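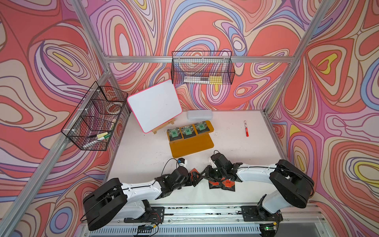 White top, patterned walls on three sides.

March 17, 2018

Went back through the dye samples for the Tratevik curtain order. Jullton keeps telling us the new reactive coral is "lightfast to the highest grade" and I still don't believe it. Their sheet gives one number and no test method. No lamp type, no hours, no humidity. A number without a method is a slogan as far as I'm concerned.

What we have of our own: swatches from batch 2788, cotton, half of each strip under card, taped inside the south window since December. Took them down this morning. The coral has gone. Not badly, but put the covered half next to the open half and anyone could see it. The beige next to it held up fine. Lilac is worse than coral, which no one at Jullton has mentioned at all.

Possible objections, so I don't have to hear them later:

- Window glass changes the light. Yes, and the curtains will hang behind window glass.
- Winter sun is weak. Then summer will be worse.
- We may have rinsed badly. This one I can't rule out. The notes for 2788 say two hot rinses and a soap, and whoever wrote it didn't put down the temperature. If there was unfixed dye left in the cloth, some of what I'm calling fading could be something else.

So a wash test before I accuse anyone. Cut strips from the leftover end of 2788 and from batch 394 (same recipe, older dye lot), stitched each to plain white cotton, and ran them together in the small bath at 60 C for half an hour. White cloth on 394 came out clean. White cloth on 2788 picked up a faint pink along the stitching. Faint enough that I looked at it by the door and again under the bench lamp, and I would still call it pink.

That muddies things. It points at our rinsing, or at the new lot not fixing as well, and one strip of each can't tell me which. Annoying.

Also tried the Quintero fixing agent on a third strip. The label promises no change of shade. It yellowed the beige. Slight, but a customer matching a sofa will notice. I'd keep it off this order.

About the Zorar meter: it gave me two different readings on the same spot of the same swatch, before and after lunch. Recalibrated on the white tile and got a third. Until that is sorted I trust the gray scale card and a second pair of eyes more. Please don't copy Zorar readings into the customer file, even the ones that look good - especially the ones that look good.

To do:
Redye a short length with the new lot and WRITE DOWN the rinse temperature.
Same again with what is left of the old lot.
Three wash strips of each this time.
Fresh window strips up, coral and lilac, card over half.
Ask Jullton for the actual test report, with hours.

Tratevik want an answer on color before they cut. My answer at the moment is wait. The small bath needs descaling again, by the way, and the 60 on the dial was 57 on the glass thermometer.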